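Pushing blocks by teleoperation: policy circles the block and never commits. How many demos, and what kind?

Posted in: Manipulation > Learning from demonstration
Tags: teleoperation, pushing, behavior cloning, data quality

grundarura_lab
Member, 2 posts

I am training a small policy to push blocks on a flat board. The arm carries a single vertical rod, no gripper. The tip is kept at a fixed height and only moves in x and y. The instruction is a short text string of the form "push the red star to the green star." Input is one RGB camera plus the current tip position. Output is a tip displacement at 10 Hz.

I collected 119 demonstrations by remote control. The operator uses a two-axis stick and watches the camera feed on a monitor. The stick is mapped to velocity, with the maximum set fairly low so that blocks do not tip over. Two people did the recording, me and one student. We each have our own habits, and I suspect this is part of it.

Symptoms:

The rod moves toward the correct block in most trials. It then stops a short distance away, moves around the block to one side, comes back, and repeats. In perhaps a third of trials it makes contact and pushes properly. When it does push, and the block rotates off the tip, it does not recover. It keeps going along the original line with nothing in front of it.

Validation loss looks fine and flattens early. I have tried a larger image encoder, more dropout, and longer training. No change that I can measure.

What I want to know:

Is 119 far too few for this, or is the problem in how they were recorded?
Should I switch to hand guiding? The arm supports it, but my own arm would then be in the camera view for every demo.
Do I need to cut out the pauses? There are a lot of them. The student tends to stop before contact and think.

Edit: the controller is a Limico stick with the stock driver. Latency from stick to arm is low enough that I do not notice it. I have not measured the camera latency.

Mārtiņš Ots
Moderator

Cut out the pauses first. It is the cheapest thing to try and it matches your main symptom.

With a single-frame policy, a pause before contact is a set of samples that say "in this position, output zero." If the student stops for a second or two before each push, then at 10 Hz you have between 10 and 20 samples per demo with zero action, all in the place where you need the policy to commit. The loss rewards it for standing still there. The circling is probably the other half of the same problem. You go around the block one way, the student goes around the other way, and a plain regression head averages the two.

Things I would do, in this order:

Drop every sample with tip speed below a threshold, except at the end of the episode where stopping is the correct behavior. Retrain with nothing else changed and run 30 trials. If the stall goes away you have your answer.

Agree on an approach rule with the student and write it down. Ours is: move to the side of the block opposite the target, on the shorter path, then push through the center of the block. If the two paths are equal, go clockwise. It does not matter much which rule you choose as long as both operators use it.

Replace the regression head with something that can represent two modes. A discretized action space is enough to begin with.

Measure the camera latency. Put a light on the table that is switched by the same computer, and count frames until it shows up in the recording. Operators compensate for delay without noticing, so "I do not notice it" is not a measurement. When I did this on the Bodin setup the image was late enough to put the recorded action two steps off from the picture it was paired with. We shifted the log and the overshoot on contact mostly went away.

On hand guiding: no, not for this. It is good for tasks with force or insertion, where a stick gives you no feel. For planar pushing the stick is adequate, and you avoid having a human arm in every training image and in none of the test images. You can record the motion by hand and replay it for the camera, but blocks do not land in the same place twice, and the replay drifts off after the first contact.

pell_k
Member

more data. we had the same thing and went to 2000 and it was ok after that. also check your camera exposure is locked

drinport_tom
Member

Agree with the moderator on pauses. I do not agree that more data of the same kind is the fix. I would look at how the board is set at the start of each demo, and at what happens after a bad push.

Reset procedure matters more than people expect. If the operator places the blocks by hand before each recording, they tend to spread them evenly, with clear space around each one. The policy then never sees a block that has to be pushed away from a neighbor. We stopped resetting between demos at Drinport. The operator is read a new instruction, carries it out from wherever the blocks are, and is read the next one. A session runs until a block goes off the board, and only then is anything touched by hand. The log is cut into episodes afterward using the instruction times.
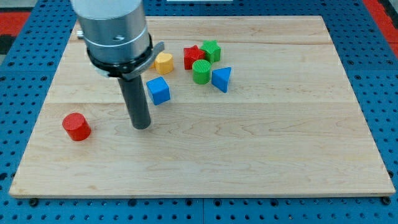 Crowded layouts need their own instructions. If your prompts are sampled evenly over all block pairs, many of them will be easy ones, and operators pick up speed on those and avoid the rest. Take the red cylinder, standing by itself on the left of the board with bare wood between it and the rod: any approach works, and a demo of that push teaches very little. The red star is a different matter, with the green star touching it from behind and the green cylinder in front. Bringing it out needs a sideways contact, a short push, a look, and a second contact from another side. Ask for it by name, and ask often. We weight the sampler so that almost half of the prompts name a block that has another one within one block width.

For the failure after rotation, you need recordings of recovery. Your demos are probably too clean. A good operator pushes through the center and the block never slips, so the policy has no example of what to do when it does. Two ways to get them:

Have the operator start some pushes off center on purpose, let the block turn, then back off and correct. Mask the deliberately bad part in training and keep the correction.

Run the current policy with the operator holding the stick. When it goes wrong, the operator takes over, fixes it, and releases. Keep only the takeover segments. This is slower per minute of data but each minute is worth more. In our first round, 21 takeovers improved recovery more than the previous full session of ordinary demos.

Backing off should be explicit. With a fixed tip height the rod cannot lift over a block, so every change of contact side has to go around. If the operators cut corners, they drag a neighbor along, and that ends up in the data as normal behavior. Tell them to leave a clear gap before turning.

On block shape: stars and triangles behave differently from cylinders under a round tip. A cylinder slides off to the side with little warning. A cube or triangle pushed on a flat face is fairly stable, and pushed on a corner it spins. Check your success rate per shape before you change the network again. If the cylinders account for most of the losses, it is a recovery problem and the encoder is not involved.

grundarura_lab
Member, 2 posts

Filtered the low-speed samples and retrained, nothing else changed. The stall before contact is mostly gone. It still goes around the wrong way sometimes, which fits the two-operator explanation. Camera latency test is next, then the takeover recordings. Per-shape numbers to follow when I have enough trials.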